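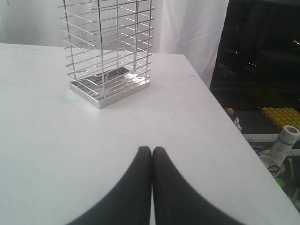
10/05/2023 | By the Ustora manuals desk
2 min read

Section 4: First wash

1. Slide the Ustora dishwasher in until it stops. If it stops early, you left the hose behind it.

2. Run it empty once.

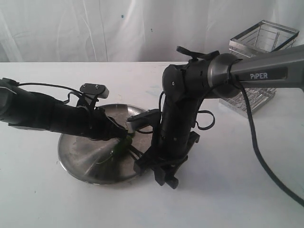

3. Add salt. Table salt will not do, however much of it you own.

Caution: Do not stand on the open door. 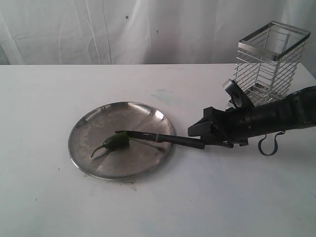
Plaltton: mine beeped 13 times after the salt. Is step 4 meant to stop it?

4. Close the door firmly. Press Start.

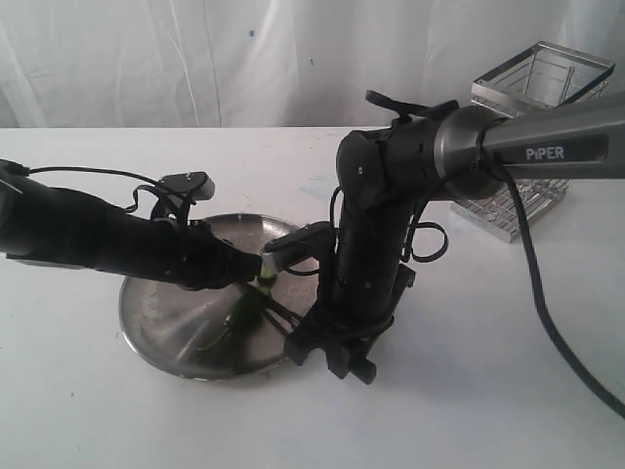
Round stainless steel tray.

Comments

Warkico: Step 1, guilty.

Leblanc: Still beeping.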